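Soltusville Automation Open Day: Progress Report to the Prendix Small Grants Program

Hello again from Soltusville! I promised in the last report that I'd write as soon as the open day was behind us, and my feet have only just stopped hurting, so I think this counts. You asked for a plain account of how the demonstration went and what the grant has paid for so far, and I'll try to keep it in that order, though I'm bad at order.

First, the headline for your own summary sheet: we had 124 people sign the book at the door. I was hoping for sixty. We'd put out folding chairs for maybe half of who came, and by mid-morning people were sitting on the stairs and on each other's coats. We ran 5 demonstrations across the day instead of the 2 in the original plan. I know the grant agreement says 2, and I'd like this report to serve as our note about the change. It didn't cost anything extra except lunch.

A quick recap in case this lands on a new desk at your end. The grant covers our spring term of hands-on robotics for adults who have never touched the stuff, mostly people from the packing and furniture shops out along the river who are hearing the word "automation" at work and don't much like the sound of it. The open day was the big public piece of that. The other pieces are the evening sessions (going well, more below) and the booklet (not going so well, also below).

The way we ran it was simple. Each demonstration began with a short talk, then a slow run with the arm moving at a speed where you could follow every joint, then the same thing again a bit quicker, and then questions. I gave the first talk and it was too long. I had eleven slides about the history of industrial arms and I could feel the room drifting off by the third one. For the second session I dropped the slides completely and just talked about how the thing is bolted down and what the fingers do, and it was so much better! People want to know what's holding it to the table. They want to know what happens if it grabs your sleeve. Nearly every question all day was a version of one of those. 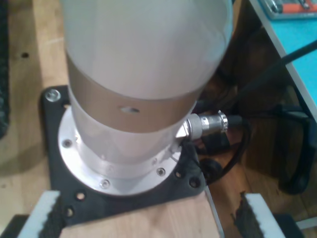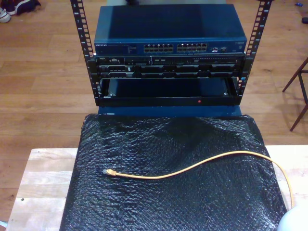
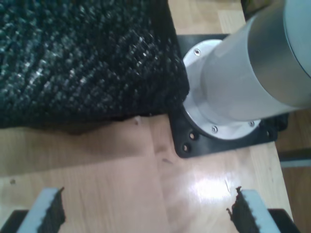 The afternoon was when the real conversations happened. A group came over from Kováčik, the cabinet makers on the north side of town, straight off their shift, and stayed through two sessions back to back. They had a lot to say about grip. One of them wanted to know how hard the fingers squeeze and whether you could set it differently for a veneered panel and a solid one, and I had to say that I knew the general answer but would rather write to him with a proper one. I've done that since. They've also asked whether we'd bring a demonstration out to their shop floor in the fall, and I said I'd have to ask you, so please consider yourself asked.

We also had a good number of parents with kids, which I hadn't planned for at all. The kids liked the slow run best. I thought they'd want it fast, but no, they wanted to guess where it was going to go next and shout it out. One little girl got it right every single time and I'd have hired her on the spot.

Now the things that went less well, and I'd like you to have these from me.

The sound was terrible. We don't own a microphone, and anyone past the third row was relying on lip reading. I've priced a small portable speaker and headset and it would fit inside what we have left in the equipment line, if you're happy for me to use it that way.

The handout was a mess. I wrote it myself the night before and left out our evening session times, which was the one thing everybody needed from it. We ended up writing the times in by hand for the early visitors and then ran out of patience and stuck a big sheet on the wall.

And the schedule slipped. The third session started late and everything after it was late too, so the last group of the day got a shorter version than they deserved. Next time I'd leave a proper gap in the middle and not let myself be talked into "just one more quick run" before lunch.

On the evening sessions: the class filled up the week after the open day and there's a waiting list now, which we've never had before. Most of the new names are people who came on the day and put themselves down before they left. I've moved the safety talk to the very first evening, since that's clearly where people's heads are, and pushed the programming part back a week. The attendance sheets are with this report.

On the booklet: it's behind. Darker, the print shop we'd lined up, has changed its prices, and I'm not willing to sign off on the new quote until I've seen two others. The text itself is mostly finished. The chapter on sensors reads like a washing machine manual and I'm rewriting it. I'd told you it would be out by April and I now think June is more realistic. If that causes trouble with your reporting calendar please let me know soon and I'll see what can be moved.

Money is straightforward this time. We're under on room hire, a little over on refreshments (see above, re: the crowd), and untouched on travel. The full sheet is attached, with receipts in the same order as the lines, which took me a whole evening and I'd like some credit for it.

So what I need from you is three answers: whether the extra demonstrations are fine as described, whether I can buy the speaker out of the equipment line, and whether a visit to Kováčik's shop floor could count toward the outreach part of the grant or would have to be a new application. I'd love to tell them yes before the summer, while they're still keen.

I'd also like to say that you'd be very welcome at the next one. I'm aiming for October, same room, more chairs. Come for the second session if you can, by then I'll have stopped talking too fast.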